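Werkimeo Tenant Services -- Repairs and Reports
Ticket status: Open, awaiting contractor
Property: Undlow House, Okden
Category: Water supply / low pressure
Priority: 2 (revised from 3)

Initial report
The tenant reports poor hot water pressure at the kitchen tap, first noticed in November. Cold water is unaffected. The bath tap is slow on the hot side in the early morning and recovers by midday. The tenant has checked that the stopcock beneath the sink is fully open.

Response from Tenant Services
Thank you for your report. Please confirm whether the pressure gauge on the front of the boiler reads within the green band, and whether any work has been carried out on the pipes since the last annual service. Please do not attempt to remove the boiler cover.

Tenant reply
The gauge is in the green band. No work has been done inside the flat. The water company did replace a valve in the street outside, and the trouble began in the same week.
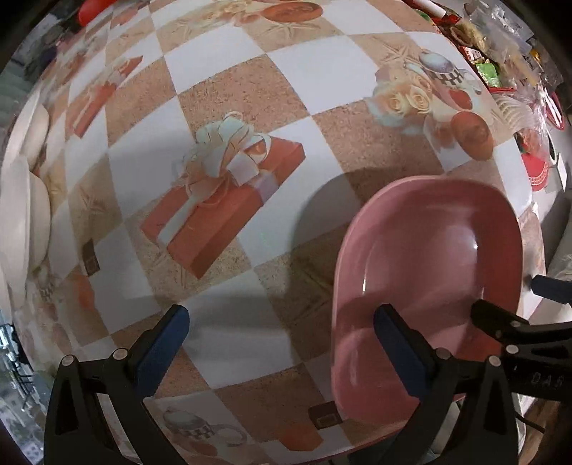 Attachment 1: kitchen table, with patterned oilcloth and pink oval dish.

First visit
The Barreto engineer attended at 10.15. Flow at the kitchen hot tap was measured at 4 litres a minute. Hot water temperature at the same tap was 53 degrees, and no fault was found with the heating of the water. The tap filter was removed, cleaned and refitted, with no change in flow. The engineer considers that grit from the street works may have lodged in the inlet filter of the boiler -- this part was not opened, as the isolating valve would not close fully.

Action agreed
1. Barreto to supply and fit a new isolating valve.
2. Inlet filter to be cleaned or replaced during the same visit.
3. Flow to be measured again at both hot taps and entered on this ticket.

Note on cost
The repair falls within the landlord's duty and no charge will be made to the tenant. Work above the limit of £2,000 would require separate approval, which is not expected in this case.

Latest update
The valve is on order. Tenant Services will write with a date for the second visit once the part reaches the Okden depot. Should the hot water fail entirely before then, please telephone the emergency line and quote this ticket, which will be kept open until the new flow readings have been received.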